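Trinier Household Survey: Tabletop Gallery

The survey logs small objects found in living rooms and play areas, grouped as they lay on the table. Objects are not cleaned, sorted or posed by type. Entries give the main item first, then anything of use for the index. Printed text is copied as it appears on the item.

The full set runs to 140 groups. Group 93 went through indexing in May and is filed under soft toys, with cross-references to packaging and child safety hardware. Oksana Vasylenko did the entry and Lourenço Teixeira checked the Chinese text.

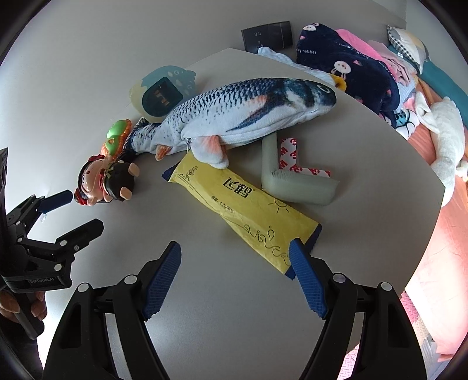

Group 93. Plush fish with printed scales and zipper pull; yellow packet marked 飞鹤, 4.3g; corner guard with 3M backing strip.

Plush fish. Dark blue-black scales along the back, white belly. The zipper pull is at the belly seam, between two fins. Indexed as "plush, zippered."

Packet. Serrated at both ends, line drawings on yellow plastic. Indexed by printed name and by the 4.3g marking.

Corner guard. Gray-green foam, L-shaped. Adhesive backing strip still in place along the inside angle. Indexed under furniture protection.

Gauge. Teal and cream, in the form of a sea animal, with a digital display. The digits are faint, so no reading is entered.

Green and orange toy. Glossy, bumpy rim. Indexed as "toy, other" until Rosario Barbieri revises the small toy headings.

Corrections to the index go to Visitación Llorente, with the group number in the subject line.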